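6.3 Assessing a household chore before assigning it to the workcell

Complete this section before recording a new chore in the Grarska task list. It applies to two-arm cells on a shared linear rail. Single-arm cells are covered in section 7.

Chores fall into three classes. Class A chores run unattended. Class B chores run with an operator at the stop control. Class C chores are run for trial only, and their results do not count toward the acceptance log. At the Doltville site most tidying of rigid, opaque items is Class A. Flower arranging, glassware and anything with a latch remain Class B or C.

1. Set the rail drives to HOLD and confirm that both arms report zero speed.

2. Place the objects for the chore within reach of both grippers. Keep glass at least 185 mm from any closed gripper at the start position.

3. Open the Chiu planner and select Survey. Wait for both wrist cameras to report a stable view.

4. Check the object list against the table. Correct any item the planner has merged or missed. Stems that cross inside a vase are often merged into one item.

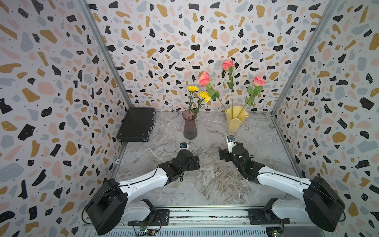
Figure 6-4. Two-arm cell with flower vases and briefcase, wrist cameras facing the vases.

5. Assign a class to each object. The chore takes the class of its most difficult object. In the layout of Figure 6-4 the briefcase alone would be Class B on account of its clasps, and the stemmed flowers bring the whole chore to Class C.

6. Set the grip force limit. Use profile 3 for glass and profile 19 for hard-shell cases. Do not use one profile for both.

7. Run three trials at reduced speed. Enter each as Complete, Assisted or Stopped. A trial in which the operator touches any object is Assisted, even if the final layout is correct.

NOTE: Patterned walls and tabletops can slow the survey. Allow a second pass before editing the object list by hand.

NOTE: Lifting a rose or carnation from a vase without bending the stem is not yet a dependable operation. Moving the vase with the flowers in it is more repeatable, but fluted and flared shapes need a grasp point set by the operator.

CAUTION: Fluted glass can turn in the fingers during a lift. Keep the first lift below 3 cm and hold before moving sideways.

CAUTION: Do not hand an object from one arm to the other in Class C — the planner does not check stems and leaves for clearance.

8. Save the chore under a new name and return the arms to the start position. Grallivberg support will ask for the survey file and all trial entries if a change of class is requested.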